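Bodora Community Archive -- casual indexer wanted, two spots

Posted in: Jobs / Casual and part time

We need two people to help index the Aranda letters before the end of May. Paid, casual, no archive experience needed. Neat handwriting helps, patience helps more.

The collection is 1,191 letters and postcards, mostly farm families writing to each other. A fair bit of it in pencil. You read each one, fill in the sheet (sender, place, date if there is one, three or four subject words), then put it back in its sleeve. Thats the job.

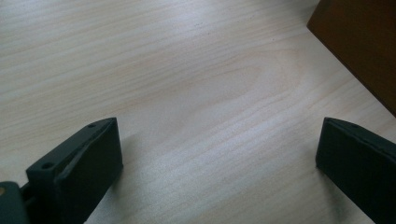 Do I need to be able to read old handwriting?
It helps, but we'll teach you. First shift is mostly practice on photocopies, and Taha Samir is on hand for the hard ones.

Hours -- mornings or afternoons, your pick, up to 17 hours a week. School hours fine. Uni students welcome, retirees welcome, anyone between things welcome.

Pay is the casual rate with the usual loading, paid fortnightly. Super on top. Parking behind the building is free after 9 am, street parking before that is a pain.

You'll need:
reasonable eyesight, glasses fine
basic typing
to be OK with dust
two referees, one can be a neighbour or teacher

No pens near the originals please, pencil only, we supply them. Food and drink stay in the kitchen.

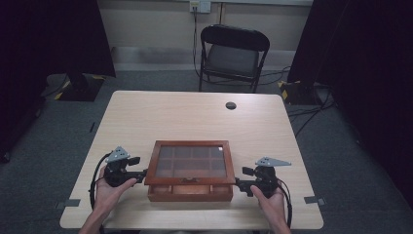 Some letters are sad. There's drought in there, and a few deaths, and one long run about a lost child. If you'd sooner skip that bundle just say so and we'll swap you onto the Billar postcards, which are mostly weather and cricket.

To apply, send a short email to Idalina Louro, care of the front desk. Half a page is plenty. Tell us which hours suit and when you could start. No need for a formal resume but attach one if its handy. We'll ring everyone who aplies, even if it's a no.

Applications close when both spots are filled, so sooner is better.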